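Wuvcombe Packaging Forecast Collection
README for the second release

What this is

A table of published market forecasts for food and consumer packaging, one row per forecast. Each row has the segment, the region, the base year, the end year, the base value, the projected value, the growth rate as printed, and the place we found it. There are 261 rows. Most come from press releases and free summaries, because the full reports cost more than this project has ever had to spend.

Read the next part before you plot anything.

What it isn't

It isn't a record of how big any packaging market was or is. A row tells you that a research firm said a number. Whether the number was any good is a separate matter, and for most rows we have no way to check. The firms rarely say how they got the base value, let alone the one ten years out. Phrases like "extensive primary research" turn up a lot in the source text. We did not make a column for them.

Files

forecasts.csv: the main table
segments.csv: our segment names matched to the names used in the sources
revisions.csv: pairs of rows where the same firm covered the same segment twice
notes.txt: typing errors, odd units and other complaints, by row number

How rows were picked

We searched for releases on barrier films, molded fiber trays, resealable pouches, shrink sleeves, produce nets and insulated shippers. A release went in if it gave at least two of these three: a starting value, an ending value, a growth rate. Releases that only promised "significant growth" were left out. That cut more than we expected.

Segment names are a mess. One firm's "flexible food packaging" includes stand-up pouches and another's does not, and a third doesn't say. Where we could not tell, the segment is marked unclear. Please don't fold the unclear rows into the nearest match to get a longer series. The first release did that and the charts people made from it were nonsense.

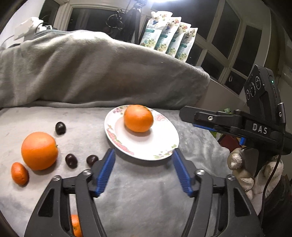
Values are in US dollars as printed. Nothing has been adjusted for inflation, and we have not converted anything from other currencies. If a source gave euros, the value columns are blank and the original figure is in notes.txt.

The growth rate check

For 100 rows we had both end points and a printed rate, so we worked out the rate ourselves. In 45 of them our figure and the printed one did not agree to the first decimal. Some of that is rounding. Some is a base year that doesn't match the first year of the forecast period, which a few firms treat as the same thing and a few don't. We could not explain the rest. The column rate_recalc holds our figure and rate_printed holds theirs. Neither should be taken as the true one.

Revisions

revisions.csv has 40 pairs. We put it together after wondering how often a firm goes back and says an earlier forecast was wrong. We found no release that did. The later one simply starts from a new base value, sometimes lower than the value the earlier one gave for the same year, and carries on upward from there.

Sources with special handling

Flenuretti rows come from one long summary table that mixes tons and dollars. Only the dollar rows were kept.

Van Beek rows give ranges. We stored the low and high ends in separate columns and left the midpoint empty. Fill it in if you must, but say so.

Mitska rows were taken from a slide deck with no page numbers. The row order follows the deck. Two of the charts had no axis labels and were skipped.

Uses we'd argue against

Averaging forecasts across firms to get a "consensus." Several appear to lean on the same upstream figures, so agreement between them tells you very little.

Ranking firms by accuracy. Too few end years have passed, and there is no neutral number to score against.

Quoting a row in a pitch deck without naming the firm that printed it.

Changes since the first release

Duplicate releases removed. Unclear segment label added. Column cagr renamed rate_printed. The spelling of "fiber" is now the same in every file.

Corrections are welcome if they come with the source text. The next update is planned for November.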